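Pre-Purchase Inspection Checklist: Bin Picking Station
Comments by Benedicta Ametepe
Walked through 10 March 2021

I did this walk-through with my budget hat on, so the comments run longer than the boxes allow. Status is OK, FIX, BUY or ASK. If an item says BUY, I want it in the October order and I've tried to put my thinking next to it so we don't have the same argument twice!

1. Arm, general condition
Status: OK
Keep the arm. I know the Lamrani people would love to sell us a smaller one (they brought it up three times on the phone), but ours still has plenty of reach for two bins and I can't see spending the money there. It needs its regular service and that's already in the running costs.

2. Cables and hose on the arm
Status: FIX
My biggest gripe. The black bundle sweeps right across the front of the joint and the hose makes a big wide loop over the top of it. I don't like big loops, they find things to catch on. Truston does a dress kit with proper clips for $200 and I'd put two on the list, one to fit and one for the drawer. Please check the slack at both ends of the travel before anybody tightens anything down.

3. Gripper, fingers and linkages
Status: BUY (spare set)
I went back and forth on this one. The two-finger gripper does what we ask, but we have no spare fingers at all, and if we bend one we're stopped until the mail comes. Fukik quoted $1,567 for a full set with the linkages. Ouch, I know. I'd still do it before anything else on this page. The flat foot on the lower finger is the part I'd look at first when you're checking for wear, and run your thumb along the edges (arm powered down and locked out, please, every single time).

4. Bins
Status: FIX
The sheet-metal bins are ugly but fine. The floor of the front one is all scuffs and fine scratches and the paint on the back wall has chipped. I'd been ready to replace both, then I priced it and cooled off. Sand down any sharp spots, touch up the paint, look again next year. One thing for whoever does the vision work: there's some reflection coming off that back wall, so a matte paint please, and get a sample pot before we commit to a whole can.

5. Clamps holding the bins
Status: ASK
Bar clamps are holding the bins at the sides. They're cheap, they're quick, and I've used the same kind at home for years, but I would rather see a bolted bracket on anything an arm can bump into. Jarkov will bend us a pair for $72 if we send a drawing. Who has the drawing? I asked twice and got two different answers. Until the brackets come, give each clamp a good tug at the start of the day and sign for it.

6. Table
Status: OK for now
Wood top, a few smudges, no complaints. There are tan boards with red printing next to and under the front bin. If those are there to set the height, write it down somewhere, so the next person doesn't tidy them away and throw off every pick position we've taught. When we buy brackets, the table question comes back, so I've left a line open in the budget with no figure on it.

7. Floor and loose cables
Status: FIX
We've got gray cables on the carpet near the table and a tangle of white ones over by the frame. This is the cheapest item on the whole list and the one most likely to hurt somebody. Floor cable covers are $40 a length. Buy enough to do the walking side properly, and tie the white ones up off the carpet. I'd also like the long black pole behind the rear bin to have a rack to live in.

8. Test items
Status: BUY (small)
I like the mix we use: blocks, a cloth, a big red cylinder with a nozzle, the yellow plastic thing with the dish in the middle. Soft and lumpy stuff tells me a lot more about a gripper than a row of neat cubes ever will. But please let's keep a written list! If we're going to compare the Fukik fingers with the old ones, both need to be tried on the same items, and I'd buy doubles of anything that gets squashed.

9. Guarding and stop button
Status: ASK
I'm not signing this one off from my own look. I want the person who wired the stop circuit to stand there with me and press it, and I want the test written up with a name on it. No new hardware gets fitted until that's done, and yes, that includes the nice new fingers.

Order of spending, if the money gets cut: fingers, then cable covers, then brackets, then the dress kits. Paint can come out of the petty cash. Send me corrections by email and I'll update the sheet, and if you've found the bracket drawing, send that first.
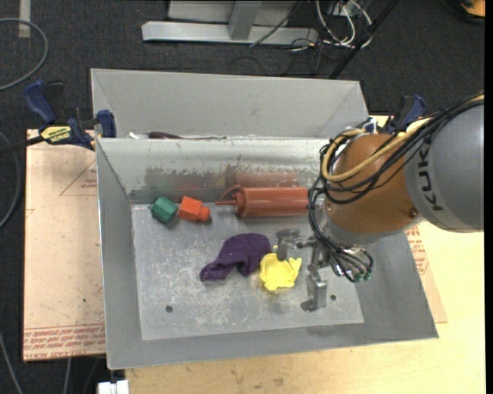
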